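Skoltimari: a register of small local oddities

Version 2. Maintained by Letay Negash, with fixes by Marcelino Paredes when he is in the mood.

Skoltimari is a table of 3,836 short reports from town newsletters, parish notices and one very patient bus company, all concerning things that turned up where they had no business being. Garden gnomes on the bowling green. A traffic cone wearing a scarf. A piano at the ford, twice.

Each row has a headline, the text as printed, the village, the month, and a field called culprit. The culprit field is empty in all but 126 rows, and in most of those it says "students." 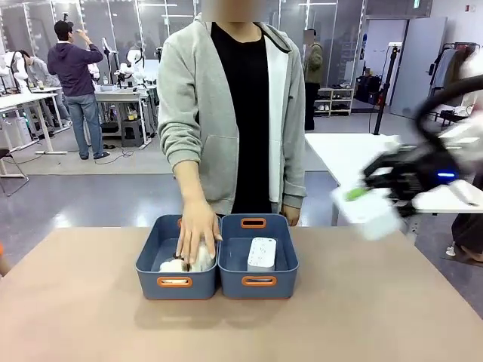 Reading time: 2 minutes

What the columns mean

headline: as printed, puns included. We apologize for the puns but did not write them.
body: the full text, minus phone numbers and anything a lawyer might enjoy.
village: spelled the way the newsletter spelled it, so Woteo also appears as Wotteo and, in one heated letter, Watteau.
object: one word where we could manage it. "Goose (concrete)" is as tidy as that row is going to get.
removed_by: usually the council, sometimes "wind."

Known problems

Horacio Espinoza merged the Habte and Stemeo newsletters in March and 996 rows came out with the wrong village. Most have been put back. If your village seems to have an unusual number of scarecrows, check the source column before writing to anyone.

The same prank is often reported three times, with the object growing a little each time — the Habte marrow starts at two feet and ends up blocking a road. We keep all versions. Deduplicate at your own risk.

Letters to the editor are marked type = letter. They are longer than the reports and considerably angrier.

Use

Free for research, teaching and settling arguments in pubs. Please don't use it to work out who did the piano. Getachew Gebru has tried, and it took up most of his summer.

Corrections go to Natnael Ambaye, with a copy of the clipping. Confessions can go to him too.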